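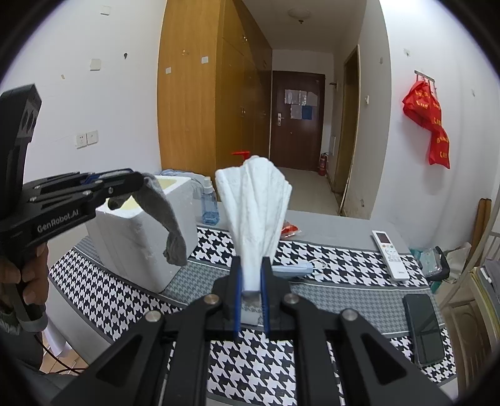 Fallholm, November

Hand-held grippers, cloth handling: open day gallery

Wostico held its autumn open day on a Wednesday, from 10 in the morning until late afternoon. The demonstrations concerned one subject, the handling of soft items by two-finger parallel grippers, and visitors could try the hand-held units themselves. The notes on this page cover the picture at the top, the programme of the day and the points that came up most often at the tables. Further galleries, from the workshop tour and the afternoon talk, will be added under the same heading.

Picture 1. Two hand-held grippers at work on cloth. The nearer one has blue pads on its fingers and holds a white cloth pinched at the base, with the folds fanning out above the grip. The unit on the left, marked GenRobot.AI, has a grey piece clamped over the edge of a styrofoam box.

Picture 1, further note. The houndstooth tablecloth is a harder background than a plain one. Fine, high-contrast patterns make it difficult to separate the edge of a cloth from the surface it lies on, and software that does well on a bare worktop may lose the edge altogether. The remote control, the phone and the cable are the kind of ordinary clutter that a home setting brings with it.

Programme

The morning was given over to cloth. Brahim Zerouali opened with a short talk on grip points and then took groups through three exercises: lifting a cloth from flat, lifting it from a heap, and placing it in an open box. The second is the most awkward of the three. A heap offers many places to close the fingers, and most of them pick up more layers than intended.

The afternoon talk dealt with recording. A session in the Prellen series consists of 40 short runs, each with a fixed start and a fixed end. The series now stands at 586 runs accepted for use. Runs are rejected when a finger pad leaves the view at the moment of closing, when the operator changes grip halfway, or when the item falls outside the work area.

Points raised at the tables

Grip force. Several visitors asked whether the units measure it. The Rissanen set used for the exercises does not. It logs finger opening and the position of the tool, and force has to be estimated from the opening and the known stiffness of the pads. For thin cotton the estimate is poor. For towelling it is good enough to tell one layer from two.

Pads. Soft pads hold fabric well but wear at the leading edge. On the Rissanen set they are changed after 900 closings, or sooner if the surface has gone shiny. A worn pad shows up first on smooth synthetics, which slide out sideways while cotton still holds.

Two hands. Work with a pair of grippers takes longer to learn than work with one. The usual fault is to close both at the same moment and pull the cloth tight between them. Operators are taught to close one, lift slightly, and close the second only when the free edge has stopped moving.

Boxes. Placing a soft item in a box is mostly a question of where it is released. If the fingers open above the rim, part of the item tends to stay outside. If they go in too far, the tool body touches the wall before the fingers are clear. The exercise allows either hand to go first, and left-handed visitors were not asked to change over.

Lighting. Daylight from one side gives clear folds and strong shadows. Ceiling light alone flattens white fabric until the folds can hardly be made out. Both conditions are kept in the series, and the run sheet has a column for it.

Handouts

The exercise sheet, the run sheet and the pad wear chart are available from the front desk at Fallholm, or by post on request. The slides from the afternoon talk are being corrected (two axis labels on the finger opening plot were swapped) and will follow. Groups wishing to book the cloth exercises for a weekday morning should state the number of operators and whether they have used a hand-held gripper before.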